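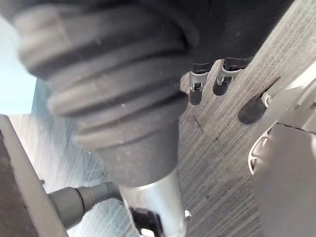

제4장 영양 역학 연구의 해석: 커피 섭취와 혈압을 중심으로

학습 목표
이 장을 마친 학습자는 다음을 수행할 수 있어야 한다.
식이 노출을 측정하는 주요 방법을 구분하고 각각의 측정 오차를 설명한다.
관찰 연구에서 교란과 역인과가 발생하는 경로를 도식으로 나타낸다.
상대 위험과 절대 위험을 상호 환산하고, 두 지표가 독자에게 주는 인상의 차이를 논한다.
보도 자료와 원논문을 대조하여 결론이 확대된 지점을 찾아낸다.

주요 용어
식품 섭취 빈도 조사, 24시간 회상법, 교란 변수, 역인과, 용량-반응 관계, 절대 위험 차이, 잔여 교란, 다중 비교

4.1 들어가며

식품과 건강의 관계를 다룬 기사는 대중 매체의 건강면에서 큰 비중을 차지한다. 같은 식품이 한 달은 심혈관 질환을 예방하는 것으로, 다음 달은 그 위험을 높이는 것으로 소개되는 일도 드물지 않다. 독자는 이러한 보도를 접하면서 영양학이라는 학문 자체를 불신하게 되기 쉽다. 그러나 상반된 보도의 상당수는 개별 연구의 설계와 한계가 전달 과정에서 생략된 데서 비롯한다. 제3장에서 다룬 연구 설계의 분류를 바탕으로, 이 장에서는 하나의 사례를 처음부터 끝까지 따라가며 영양 역학 연구를 읽는 절차를 익힌다.

사례로 삼을 주제는 커피 섭취와 혈압이다. 커피는 섭취 인구가 넓고, 카페인의 급성 작용이 비교적 잘 알려져 있으며, 흡연이나 수면과 같은 생활 습관과 밀접하게 얽혀 있다. 이러한 특성은 교란의 문제를 학습하는 데 적합하다. 카페인은 평소 섭취하지 않던 사람에게서 일시적인 혈압 상승을 일으킬 수 있으나, 규칙적으로 섭취하는 사람에게서는 그 반응이 약해지는 경향이 있다. 단기 반응에 관한 지식만으로 장기 위험을 추론할 수 없는 까닭이 여기에 있다.

4.2 사례: 트럼든 코호트

트럼든(Trumden) 코호트는 중년 이후 성인의 식습관과 심혈관 건강을 추적하기 위하여 구성되었다. 연구 책임자인 레르케 아르트나르도티르(Lærke Arnardóttir)의 연구진은 지역 주민 3,000명에게 참여를 요청하였고, 이 가운데 1,208명이 기저 조사를 완료하였다. 추적 기간은 최대 10년이었다. 참여자는 기저 조사에서 식품 섭취 빈도 조사표를 작성하고 안정 상태에서 혈압을 측정하였으며, 이후 정기적으로 같은 절차를 반복하였다.

연구진이 발표한 주요 결과는 다음과 같이 요약된다. 커피를 하루 3잔 이상 마신다고 응답한 집단은 커피를 거의 마시지 않는다고 응답한 집단에 비하여 추적 기간 중 고혈압 진단이 적었다. 연령과 성별을 보정한 뒤에도 차이는 남았으나, 흡연, 체질량 지수, 신체 활동, 교육 수준을 추가로 보정하자 차이가 줄어들었고 신뢰 구간은 차이가 없음을 뜻하는 값을 포함하였다. 논문의 결론은 “커피 섭취와 고혈압 발생 사이에 뚜렷한 관련을 확인하지 못하였다”는 것이었다.

8월에 배포된 보도 자료는 이와 다른 인상을 주었다. 홍보 대행사 킨브리지(Kinbridge)가 작성한 자료의 제목은 “매일 마시는 커피, 혈압을 지킨다”였다. 본문은 연령과 성별만을 보정한 중간 분석의 수치를 인용하였고, 최종 분석의 신뢰 구간은 싣지 않았다. 이후의 기사 대부분은 보도 자료의 제목을 거의 그대로 옮겼다.

학습자는 논문, 보도 자료, 기사라는 세 층위를 구분하여 기억하기 바란다. 이후의 각 절은 이 사례로 되돌아온다.

4.3 무엇을 측정하였는가

영양 역학에서 가장 먼저 검토할 사항은 노출의 측정이다. 약물 연구에서는 투여량을 연구자가 정하지만, 식이 연구에서는 대부분 참여자의 기억과 보고에 의존한다.

식품 섭취 빈도 조사는 지난 수개월 또는 한 해 동안 특정 식품을 얼마나 자주 섭취하였는지를 묻는다. 대규모 집단에 적용하기 쉽고 장기간의 습관을 파악하는 데 유리하지만, 참여자가 평균적인 섭취량을 스스로 추정해야 한다는 부담이 있다. 24시간 회상법은 전날의 섭취를 상세히 기록하므로 개별 항목의 정확도가 높은 편이나, 하루의 식사가 평소의 식사를 대표한다는 보장이 없다. 여러 날에 걸친 반복 조사는 이 문제를 완화하되 비용과 참여자의 부담을 늘린다.

커피의 경우에는 단위의 문제가 더해진다. 한 잔의 용량은 가정과 매장에 따라 다르고, 추출 방식에 따라 카페인 함량도 달라진다. 여과 여부는 지질 성분의 함량에 영향을 준다. 설탕이나 크림을 넣는 습관은 별도의 문항으로 묻지 않으면 파악되지 않는다. 트럼든 코호트의 조사표는 잔의 수만을 물었으며, 디카페인 커피를 따로 구분하지 않았다. 따라서 이 연구가 측정한 노출은 카페인 섭취량이 아니라 ‘참여자가 보고한 커피 잔 수’로 이해하는 것이 타당하다.

측정 오차가 질환의 발생과 무관하게 나타나면 대체로 관련성은 실제보다 약하게 추정된다. 다만 이 원칙은 노출을 두 범주로 나눈 단순한 상황에서 가장 잘 성립하며, 범주가 셋 이상이거나 여러 변수를 함께 보정할 때에는 편향의 방향을 예측하기 어렵다.

4.4 교란과 역인과

교란이란 노출과 결과 모두에 영향을 주는 제3의 요인으로 인하여 두 변수의 관련이 왜곡되는 현상을 말한다. 커피를 많이 마시는 사람은 직업, 소득, 흡연 습관, 수면 시간에서 그렇지 않은 사람과 다를 수 있다. 이러한 요인 가운데 일부는 혈압에도 영향을 준다. 트럼든 코호트에서 보정 변수를 추가하였을 때 차이가 줄어든 것은 최초의 차이 중 일부가 교란으로 설명될 가능성을 시사한다.

통계적 보정은 측정된 변수에 대해서만, 또한 측정된 정확도만큼만 작용한다. 흡연을 ‘현재 흡연’과 ‘비흡연’으로만 구분하였다면, 과거 흡연자와 평생 비흡연자의 차이는 보정되지 않은 채 남는다. 이를 잔여 교란이라 한다.

역인과는 결과 또는 그 전조가 노출을 변화시키는 경우이다. 혈압이 높다는 말을 들은 사람이 의료진의 권고나 스스로의 판단에 따라 커피를 줄이면, 비섭취 집단에는 이미 위험이 높은 사람이 모이게 된다. 이때 커피를 마시는 집단은 상대적으로 건강하게 보인다. 연구자는 기저 조사 당시 고혈압 환자를 제외하거나, 추적 초기에 발생한 사례를 제외하고 다시 분석하는 방법으로 이 가능성을 점검한다. 평생 마시지 않은 사람과 중단한 사람을 구분하는 것도 유용하다.

4.5 위험의 표현

상대 위험은 두 집단의 위험을 비율로 나타내고, 절대 위험 차이는 두 위험의 차를 나타낸다. 기저 위험이 낮은 질환에서는 상대 위험의 변화가 크더라도 절대적인 변화는 작을 수 있다. 보도에서 ‘절반으로 감소’와 같은 표현을 접하면, 무엇의 절반인지, 어느 기간의 위험인지를 먼저 확인해야 한다.

통계학자 할리나 카치마르치크(Halina Kaczmarczyk)는 트럼든 자료의 재분석 보고서에서 모든 표에 집단별 발생률과 신뢰 구간을 함께 제시할 것을 권고하였다. 보고서는 또한 논문에 포함된 여러 식품의 분석 결과 가운데 커피만이 보도 자료에 선택된 점을 지적하였다. 많은 식품을 동시에 검정하면 우연에 의해서도 일부 관련이 유의하게 나타난다. 사전에 정한 가설과 사후에 발견한 관련을 구분하여 읽어야 하는 이유이다.

4.6 원문 대조의 절차

기사를 평가할 때에는 다음 순서를 따른다.
첫째, 기사가 근거로 삼은 논문을 확인한다. 학술 대회 초록만 공개된 경우에는 방법을 충분히 검토할 수 없음을 기록한다.
둘째, 연구 대상과 설계를 적는다. 동물 실험, 관찰 연구, 무작위 배정 시험을 구분한다.
셋째, 노출과 결과가 어떻게 측정되었는지 원문의 표현대로 옮긴다.
넷째, 보정 전과 보정 후의 추정치를 나란히 적고 변화의 방향을 살핀다.
다섯째, 논문의 결론과 기사의 제목을 한 문장씩 적어 비교한다.
여섯째, 같은 주제의 체계적 문헌 고찰이 있는지 찾아본다.

실습에는 부록의 대조 기록지를 사용한다. 전산 실습실에서는 문헌 정리 프로그램 클레르카(Clerka)에 같은 양식이 등록되어 있다. 기록지는 절별 토론에 앞서 제출한다.

4.7 토론 과제

1. 트럼든 코호트에서 참여를 요청받은 사람과 기저 조사를 완료한 사람의 차이가 결과에 어떤 영향을 줄 수 있는지 서술하시오.
2. 킨브리지의 보도 자료 제목을 최종 분석 결과에 부합하도록 고쳐 쓰고, 수정의 근거를 밝히시오.
3. 커피 섭취와 혈압의 관계를 무작위 배정 시험으로 연구할 때 예상되는 실행상의 어려움을 논하시오.

다음 절에서는 과제 3과 관련하여 단기 식이 개입 시험의 설계를 다루며, 대조 음료의 선택과 세척 기간의 설정을 차례로 검토한다.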